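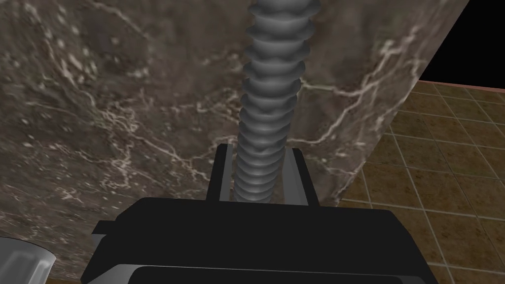

Business & Consumer

Furniture maker says its new screw will end wobbly shelves. Buyers have heard that before

By Rebecca Gatti
27 December 2019

Flat-pack furniture company Dostuleck says it has fixed the thing its customers complain about most, and all it took was a new screw.

The firm announced this month that every bookcase, bed and desk it sells will soon be held together with a fastener it calls the Jernov. According to the company, the Jernov grips better, goes in faster and can be taken out and put back again without chewing up the hole. Dostuleck is calling it "the last screw you will ever need to tighten."

That is a big promise for a small piece of metal, and the company has so far shown very little to back it up.

The press release says the screw was "tested 1289 times." It does not say what was tested, who did the testing or what counted as a pass. Asked whether that meant 1289 screws or the same screw put in and taken out over and over, a company spokeswoman, Violeta Montecinos, said the figure "reflects the full scope of the program." Asked again, she said more details would be shared with retail partners.

The trouble with knock-down furniture has never really been the screws, says Martti Salminen, who repaired furniture for a living before he retired and now teaches an evening class in it. He blames the board.

"You can put the best screw in the world into cheap chipboard and it will still pull out the second time you move house," he said. "The thread holds onto whatever is around it. If what's around it is crumbs and glue, good luck."

Salminen has not handled a Jernov. Neither has anyone else we spoke to outside the company, and a request for a sample was turned down. Dostuleck said it would have some to hand out closer to the launch, planned for August.

It did confirm that the board in its furniture will stay the same.

Prices will not. The Pusen bookcase, the company's best seller, will go up by $7 when the new hardware comes in. Dostuleck says this covers the cost of better steel and a redesigned packing line. A Pusen uses 5 of the new screws on each side, so shoppers can do that sum for themselves.

There is also the matter of the driver. The Jernov has a head that ordinary household screwdrivers do not fit, and a tool will come in the box. Lose it and you will need to order another from the company. Montecinos would not say what a replacement will cost, or whether hardware stores will be allowed to sell one.

Longtime customers may recall the Zuccaro, a plastic cam lock that Dostuleck brought in with much the same kind of talk. It was supposed to let people build a dresser with no tools at all. Many of the locks cracked when tightened, and the company dropped them and went back to metal without much of an announcement. The word Zuccaro does not appear anywhere in the new press material.

Assunta Sorrentino still has a Zuccaro dresser in her spare room. She said two of the drawers have been held together with wood glue and packing tape since the first winter.

"They sent me a bag of new locks, and those cracked too," she said. "Now they want me to pay more for a screw. I'd like to see one hold up for a few years first."

Gøran Amundsen, who heads product design at Dostuleck, said in a written statement that the company had "learned a great deal" from past products and that the Jernov was "a different kind of part altogether." He did not name the past products. He said the new screw comes with a longer guarantee.

The guarantee runs to 168 words, and it is worth reading. It covers the screw. It does not cover the furniture the screw is in, damage to the hole, or any piece that has been taken apart and put together again.

Dostuleck said existing stock with the old hardware will stay on sale at the current price until it runs out.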